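Folding and Storing of Cleaning Cloths in a Shared Kitchen
Project report, Household and Facility Studies, second year
Authors: Marcelino Herrero and Severino Aguirre

1. Starting point

The kitchen on the second floor of Goodall House is used by three corridors. Cleaning cloths come back from the laundry in a bag and are put into the drawer under the sink as they fall out of the bag. When a student opens the drawer in the evening, he takes what is on top. In this way the same cloth may wipe the floor and, after the next wash, the table where we eat.

The house has a color rule for the cloths. It is written on a sheet inside the cupboard door, but from our short talks in the kitchen we learned that most residents did not know it. Also the rule does not help very much if the colors are mixed in the drawer and the cloth of the right color is at the bottom.

Our question was therefore simple. Which way of folding makes the color easy to see, keeps the cloths apart, and can be done in a short time on a normal table? We did not study how well the cloths clean, and we did not study the washing.

2. Material

We bought the cloths ourselves, in order not to take the ones of the house. They are in light green, yellow-green, blue and two shades of purple to pink. The shades are closer to each other than we wanted. The shop did not have a good red, and the two greens looked more different under the lamp of the shop than they look in daylight.

For storage we used the Pallden drawer insert, which was already in the kitchen and was until then full of rubber bands and old keys. It has an inside volume of 2650 cubic centimeters. For the weight tests we put nine dry cloths together on the kitchen scale, with the result of 517 grams. We mention this because one idea at the beginning was a hanging pocket on the door, and we had to know whether the hook would carry it. The hook is sold under the name Iltirex and is marked for much more than this, so weight was not the problem. The pocket was later dropped for another reason (see section 5).

3. Three ways of folding

We compared three folds.

Fold A, the square. The cloth is laid flat, folded once in the middle, and folded once more the other way. The result is a small pad with four layers. It is the fold that most people do without thinking.

Fold B, the long band. The cloth is held at both ends, stretched, and folded along the length until it becomes a band. Then the band is folded in the middle or rolled.

Fold C, the loose stack. The cloth is not folded at all or only once, and it is laid on the one before. We included it because it is what happens in practice when there is little time.

All the folding was done on a wooden table with its far side toward a white wall. The wood is brown and has a strong grain. We wanted first to cover it with white paper, but the paper moved together with the cloth and we took it away. Without the paper the cloths stay in place better when one edge is lifted.

A cloth that waits for its turn should lie at the far side of the table, so that the middle is free for the one which is being folded. We write this down because in our first try we had the waiting cloths at the near side, and every second cloth was pulled to the floor with a sleeve.

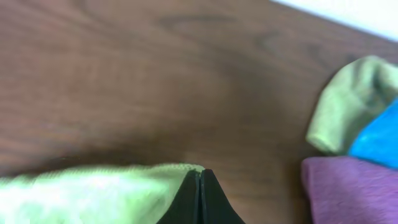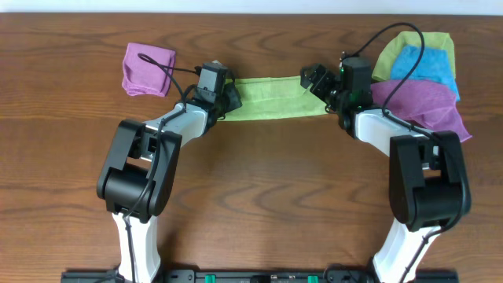
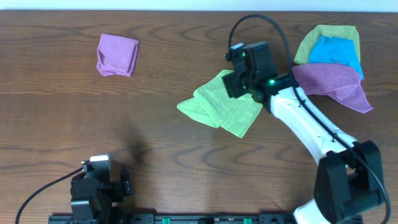 Figures 1 to 3. The green cloth at the table. In Figure 2 it is stretched to a band between its two ends, with the folded purple cloth at the left and three cloths stacked at the right. In Figure 3 it is partially folded and hangs with one corner down.

4. Observations

4.1 The square

Fold A gives the best pad, but only if the first fold is made along the middle. If the first fold is wrong by the width of a finger, the second fold makes the error bigger, and on one side the edges look out like the pages of an old book. With thick cloths there is also a second effect. The pad does not want to stay closed and opens itself slowly. We tried pressing it for a moment with the flat hand. This helped with the thin cloths and did almost nothing with the thick ones.

A rolled edge is easily made by accident, when the cloth is pushed on the table and not lifted. It is not a serious fault. In the drawer, however, the rolled side is higher than the other side, and the stack starts to lean after the fourth or fifth pad. We solved it by turning every second pad around.

4.2 The long band

Fold B was the idea of Severino, who knew it from table napkins. It needs two good grips at the same time, one on each end. If the two grips are not at the same height, wrinkles run across the band. Small wrinkles disappear when the band is laid down. Long ones stay.

The band has one big advantage: it stands well in the drawer insert, side by side with the other bands, and from above every color is visible. Nothing must be lifted to find the green one. Its disadvantage is the time. For both of us it was the slowest of the three folds, and it did not become much faster with practice.

4.3 The loose stack

Fold C is quick, but the colors get lost. As soon as three cloths lie over each other, the lower ones show only a corner or a strip. With our yellow-green cloth this was a real problem, because from the side a strip of it can be taken for the light green one. Blue was always found at once.

The stack also spreads. Every time a cloth is taken out, the others move a little, and the corners begin to hang. In the drawer they were caught in the rail two times.

5. Storage in the kitchen

In July we tried the folds in the real kitchen, one after another, in the Pallden insert. The hanging pocket on the Iltirex hook was tried only for one afternoon. It hung directly over the place where the kettle stands, and the steam went into the cloths.

For the insert we used cardboard dividers, cut from a shoe box. The order from left to right is the same as on the sheet inside the cupboard door. This point was suggested by the kitchen supervisor and we think it was more useful than the fold itself. A person who has read the sheet one time can find the place without reading again.

We also looked at what happens after the laundry. The bag comes from Serasis, the company which washes for all the houses of the campus, in total some 3000 pieces in a month according to the driver. It is not possible to ask for sorted cloths, we have asked. So the sorting must happen in the house, and the best moment is directly when the bag is opened — later the cloths are already in the drawer and the motivation is gone.

6. Result and recommendation

We recommend the square (Fold A), put into the insert standing on the folded edge, with the open edges down. This is a compromise. The pad is made faster than the band, and when it stands upright the color is seen nearly as well. The thick cloths may be folded only once and placed at the end of the row, where they hold the others.

The two greens should not be in the same kitchen. If the house orders new cloths, we propose to replace the yellow-green by white or gray. The two purple shades have the same difficulty, in a smaller degree.

7. Limits of the work

We were only two people folding, and we knew which fold we liked before the end. Marcelino is left-handed, and for him the first fold in the square goes the other way; we did not measure whether this changes anything. We did not use old cloths, which are softer and often no longer have straight edges. Damp cloths were also left out, although in the real kitchen a part of them comes from the bag not fully dry.

A next group could begin with the cloths of the house in the state in which they come from the bag. The dividers are still in the drawer and may be used. The one for blue is a little too high and should be cut.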